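Workstation storage: what changes in October

The shared drafting workstations at the Rocha office move to the new retention schedule on Wednesday. Project folders untouched for 30 days will be copied to the Andora archive server and removed from the local disk. Active folders stay where they are.

Each workstation will keep 2 local volumes, one for the operating system and one for scratch files. The scratch volume is not backed up. Drawings, survey exports and correspondence saved there will not be recoverable after a disk fault, so please save them to the project share.

Archived folders are read-only. To reopen one, send the project number to Teresa Azevedo before 2 p.m. for same-day restoration. Large point cloud sets from the Goltia survey may take until the next morning.

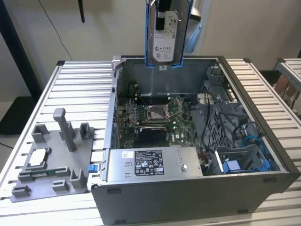 Restored folders return to the project share under their original names, with permissions reset to the project lead. Questions about access rights go to Jianguo Yu.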